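Search this site Enter keywords Go

Brorkby Kitchen Evenings: progress report for the second period

Prepared by Serpil Bozkurt, project coordinator, for the Benítez Fund

3 comments 18 shares

I am writing to report on the second period of the project, which ended in November. The first report was mostly about finding rooms and people. In this one I can write more about the cooking evenings themselves, and also about the money, where we have one change to ask you for.

As you know, the aim is that newcomers in Brorkby and older residents cook a meal together, eat it together, and by this way practice the language in a normal situation. We planned for 18 evenings in the whole grant year and we have now held half of them. One evening was moved because of heavy snow and one because the bus did not run. Both were held later, so the plan is complete up to today.

Attendance has been better than I expected in my application. The group has 30 registered participants, and we divide them between the kitchens so that it does not become too crowded. The youngest is a high school student who comes with her aunt. The oldest is a retired baker, and I must say that his evening on flatbreads was the one people talked about the longest. He does not like recipes on paper. We had to write down his amounts while he was working, and two people wrote two different amounts for the salt. We will print both.

The recipe booklet, which we call Sudumo, is growing slowly. It has the text of the dishes in simple English, with a short word list at the end of each one. I had promised you a first draft by the end of this period. It is not ready. The recipes are collected, but the word lists take more time than I calculated, and I would prefer to deliver it properly in the spring. The printer has agreed to this and there is no extra fee.

We also started to include what happens after the meal, because our participants asked for it. Many of them work in cleaning or in restaurant kitchens, or want to, and the words they need are not only names of vegetables. So there will be a chapter about washing up, wiping, storing and throwing away.

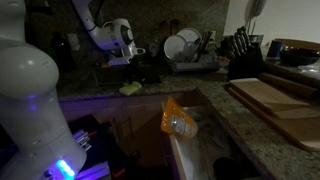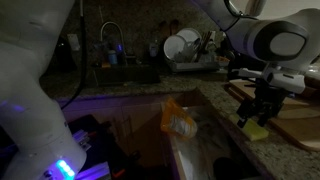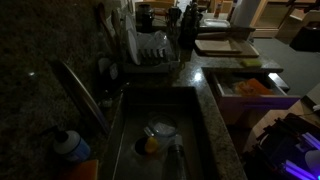 The chapter about cleaning is now written in a first version, and it was tested with 6 participants in one evening. We went through the verbs first: rinse, scrub, wipe, dry, drain. Small differences between words gave us the most discussion. A granite counter speckled in beige and gray, like the one where the yellow-green sponge is held over the stone, is good for teaching "speckled," "spot," "stain" and "crumb," four words which several people had used as if they were the same. For "drain" we needed longer, as it is both the thing in the sink and the action you do with the pasta. One participant told us that at her work she had been asked to drain the sink and she went to look for a colander. She laughed when she told it, but she also said that it was not a nice day for her, and I think this is a good reason for the chapter to exist.

Cooperation with partners

The Prultunus housing association continues to lend us its common kitchen free of charge. They have asked that we finish by nine in the evening, as there are apartments above. We have kept to this with one exception, for which I apologized in writing. In return our group cooked for their yearly residents' meeting, lentil soup and two kinds of bread, and several residents asked afterward how they can join.

The adult school has been harder. Their teacher who was our contact changed jobs, and the new one has not had time to meet with me. I have written twice. I will try again after the holidays and report to you what comes out of it. If they cannot take part, the language level of participants will be checked by us with the simple form that you have seen already.

Money

Spending on food is lower than the budget, mainly because the grocery store gives us vegetables at a reduced price at closing time. Spending on transportation is higher. Three families live outside the town, and after the evening there is no bus back. I have paid for shared taxis, and I kept every receipt. I ask for your permission to move the unused part of the food line to transportation for the rest of the year. The total does not change. The detailed table is sent separately to your office.

We bought one large soup pot, a set of knives and a first aid box. The old pot had a loose handle and I did not want to take the risk.

What comes next

In the next period we will hold the remaining evenings, finish Sudumo, and prepare a small open evening where the booklet is given out. I would be glad if someone from the fund could come — there will be food, of course, and the baker has already said yes to the bread. I also plan a short survey, with spoken answers for those who do not feel safe in writing yet.

Please let me know your decision about the transportation costs when it is possible for you. I need to order the taxis for the new year in good time.

With kind regards,
Serpil Bozkurt

3 comments Share Print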